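Home > Storage > Open bins > Landovis sorting bins

Landovis Sorting Bins, Set of Three
Blue, red and clear. Sold by Nodano, Adville.
Product ref. 721

There are storage systems with drawers, dividers, little brass label holders and a companion app. We sell a couple of them. These are plastic bins with no lid. You put things in them, and later you look in and there the things are.

The set comes as one blue bin, one red bin and one clear one, and the colours are the whole of the system. Donnie Dow, who does our buying, spent most of November trying to find bins in tasteful greys, and then admitted that with three tasteful greys you can't remember which one the good batteries went into. So, blue, red and see-through. They will not match your curtains. 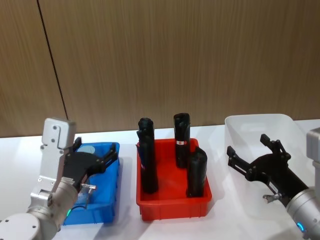
Most of our customers buy them for the stuff that collects on a worktop: small round containers, odd fittings, the tubs you mean to refill. The sides are low enough to reach over while sitting down, and taller items simply stick up above the rim where you can grab them. If that offends you, we do a deeper box under the Rolland name, and you are welcome to spend your evenings fishing about in the bottom of it.

How people use them

Floarea Stanciu runs a repair bench and keeps hers in strict order: blue for what has just come in, red for what is being dealt with, clear for what is going back. I am told this has worked for years. My own set went blue for miscellaneous, red for more miscellaneous, and clear for things I would prefer visitors not to see, a choice I have since reconsidered.
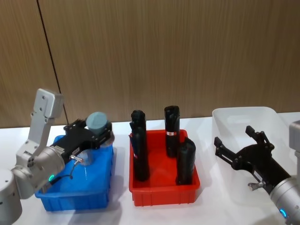 If you are setting up from scratch, start with one kind of thing per bin and see how long it lasts. Stand tall things at the back or along one side. Anything that rolls should go upright, with a neighbour on each side to lean on. Leave one bin emptier than you think you need to. It will not stay that way.

They also share a table nicely. Pushed up in a row they give you three clear zones and a strip of bare surface at the front for actual work, assuming you do any.

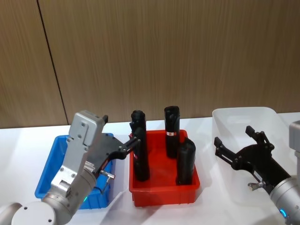 Blue, red and clear bins in a row on a white tabletop.

Care

Warm water, washing-up liquid, soft cloth. Don't use scouring pads on the clear one unless you would like it to stop being clear. Keep all three off the hob and away from radiators. Stick-on labels are fine, though the glue has to be rubbed off later and you will resent it.

What you get

One blue bin
One red bin
One clear bin
A folded leaflet in 7 languages explaining how to put things in a bin

Lids are not included and are not made. We have asked.

Delivery and returns

Orders placed before noon go out the same day, except at weekends, when they go out on Monday with everyone else's. Returns are accepted within 5 weeks if the bins are clean and empty. Please check the empty part. Annelies Kuster in our returns room has a shelf of things people posted back to us inside their bins, including a door key and half a chess set, and she would like the shelf back.
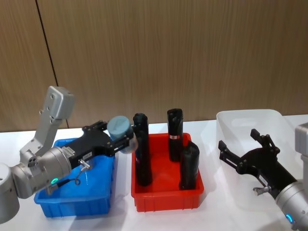 Can I buy a single colour?
Single bins are available to trade customers only, and the smallest order is 1,000 of one colour. If you have lost or cracked one from your set, write to Ruoxi Xia at the Adville shop, who keeps a few spares under the counter and will usually part with one for the cost of postage.

Do they stack?
Empty, yes. Full, they stack on top of whatever is in the bin below – your decision.

Also in this range: Landovis tall box, Landovis scoop, Rolland deep box with handles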